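Search the help pages Go

Packing a takeout bag so the berries survive?

Rollerar
I bring lunch to share and my insulated bag always ends up a jumble. I've got a bowl of what I'd call crawfish, plus the bag with the silver lining. What goes in first?

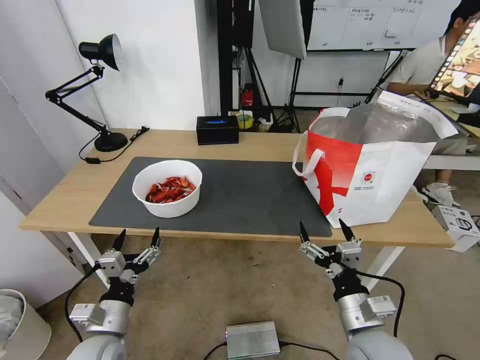
The bowl and the bag, before I get it wrong again

Kostia
Bowl first, flat on the bottom, with a tight lid! Mine went over on the bus in November and I was scrubbing foil for days (ugh). Anything soft rides on top.

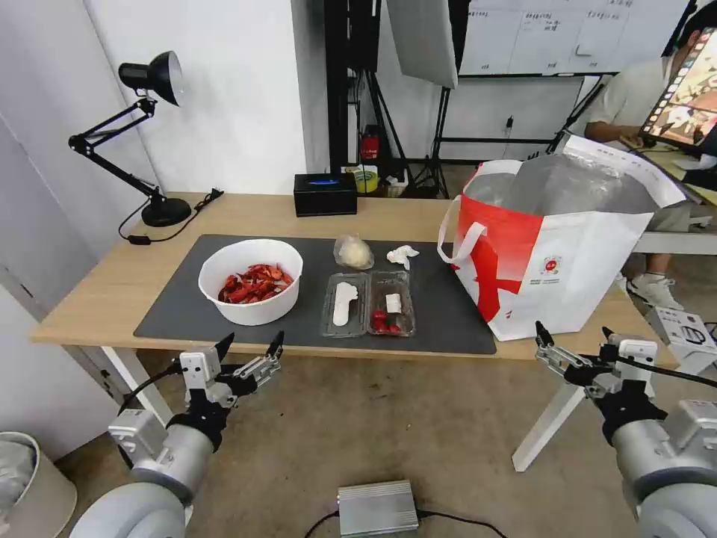

I'd worry about your fruit more than the shellfish. Strawberries bruise if you so much as look at them, so I'd snap a lid on that clear container and put it in dead last. The pale lump in the plastic bag, if it's dough or buns, can go down the side, as long as nothing heavy leans on it.

Yao
just use two bags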